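Cavon Town news: a new pitch, a new shirt and a very good away win

2 Mar 2021

What a couple of weeks it has been for Cavon Town! We came back from Bivo Athletic with all three points, the women's side are through to the next round of the cup, and (at long last) we can talk about the pitch.

Let's start with Bivo, as that's what everyone has been messaging the club about. We were a goal down before most of us had found the stream, and for a good half hour it looked like one of those evenings. The home side pressed high, we kept giving the ball away on the left, and our keeper had to tip one over the bar from a deflected free kick. Then came the equaliser, a lovely scruffy thing off a long throw, and the whole team seemed to grow a few inches. The second half was all ours. The winner arrived late, a header at the back post from a corner we'd taken short, and if you heard shouting from the direction of the car park flats, yes, that was several of us with our windows open.
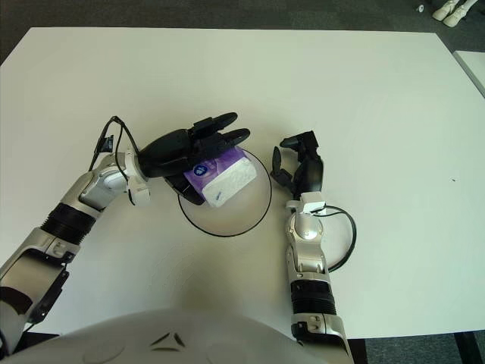 The manager changed shape at the break, going to a back three and pushing the full backs right up, and it made such a difference in midfield. We'd been outnumbered there in the last 2 matches and it had shown. Expect to see it again against Quan Rovers, who like to play with two up front and leave gaps behind them when they do. A draw would keep us in the top half. A win would take us above them on goal difference, and I know which I'd like!

The pitch, then. The old surface at Mill Lane is being taken up as soon as the last home fixture is out of the way in May, with new drainage going in underneath, right down to the corner by the away dugout where the puddle lives. The pitch appeal has raised £3,419 so far, which is wonderful, and 507 of you have given something. Thank you, every one of you. The under-12s' sponsored keepy-uppies brought in a big share of it, and the videos were a joy to watch (especially the one with the dog).

The appeal stays open until the work begins. If you'd prefer to pay by cheque, please post it to the club office with "pitch" written on the back.
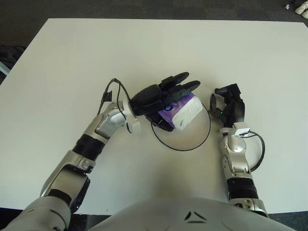 Next season's shirt

The vote is in and the hoops have won! Hideo, our new kit supplier, sent over two designs and it was almost a dead heat, with the plain navy only just behind. So the navy will be the away shirt, and everybody gets what they wanted. Sizes run a little small, so go up one if you're between two. Orders open on the website after Easter and children's shirts will be the same price as last year.

Women's cup draw

We've been given a home tie, date to be confirmed by the league. The match will be streamed free on the club page, with commentary from the usual pair, and the team sheet will go up an hour before kick-off.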